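In Defense of the Shelf That Makes No Sense

January 8, 2026

My sister-in-law got a label maker over the holidays and by New Year's she had done the whole pantry. Then the linen closet. Then, I swear, the drawer where the dog leashes go. It says LEASHES. She has one dog.

I'm not going to make fun of her for it, or not much, because I've been there. A few winters ago I read a decluttering book by somebody with very good hair and spent an entire February getting rid of things. I gave away 14 bags. I bought matching bins. I folded my T-shirts into little envelopes and stood them up in the dresser like file folders, and for maybe three weeks I opened that drawer just to look at it.

Then I needed the funnel. You know the one, the ugly orange thing you use once a year to pour something awful into something narrow. I had looked at it in February and asked myself whether it added anything to my life, and of course it didn't, it was a funnel. So off it went, and in May I was out in the driveway with a rolled-up magazine and windshield fluid all over my shoes.

I've been suspicious of tidiness as a moral program ever since. I like a clean kitchen as much as anybody. What bugs me is the idea that every object in a house has to explain itself, and that the ones that can't should be in a bag by the door. There's money behind that idea, too. The closet place out by the highway, Mallarby, quoted me 700 dollars for what they called an entry-level storage refresh. It was a rod and some baskets.

My friend Ilse Baert has the opposite view of shelves. She thinks a shelf is where things land, and if they're still there a year later then that's where they live. I used to find this maddening when we shared an apartment. I'd go looking for the scissors and find them next to the cereal, and she'd say well, that's where you open the cereal. She was right about the scissors! I keep mine by the cereal now.

What I've come around to is that a home gets arranged by a hundred small decisions made while you were thinking about something else, and those decisions are often pretty good. You put the thing down where your hand was. Your hand was there because that's where you use it, or where there was room, or where you'd see it and smile. A professional organizer comes in and sorts it all by category, and category is how stores work. I don't want to live in a store.
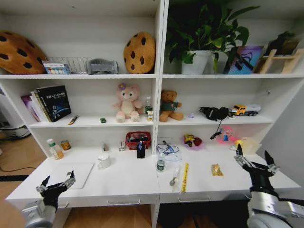

Cookie cushions, a dish rack and a good leafy plant, all on the top shelves.

I could look at a shelf like that all day. A dish rack with a box in it! Between two cookies! Try writing a label for that. I wouldn't change a thing, and I'd be a little sad if somebody came along and made it all beige.

Gijs Stevens, who I argue with about most things over lunch, says I'm romanticizing. He grew up in a house where you couldn't find the table, and he says clutter is only charming to people who can leave it. I think that's fair, and I've turned it over a lot. There is a kind of mess that weighs on you, where every pile is something you haven't dealt with - bills, mending, the box from the last move. I have one of those boxes. It has been through two apartments and I'm scared of it.

But a pile of stuff you're avoiding and a shelf of stuff you like are different animals, even if they look the same to a visitor. The books tend to lump them together. They'll have you agonizing over a ceramic frog for ten minutes when the frog was never the problem. The frog was fine. The problem was in the box.

So here's where I've ended up, and Gijs can write his own column if he doesn't like it. Deal with the box. Throw out the dried-up pens. Keep the floor clear enough that you don't break your neck on the way to the bathroom at night. Past that, leave your shelves alone for a while and see what they turn into. Put the silly pillow where you can see it. Keep the funnel.

My sister-in-law read a draft of this and says she's taking it well. She also wants me to know that she's on her second roll of tape, and that she's coming over this weekend and bringing the label maker with her. I've hidden the frog.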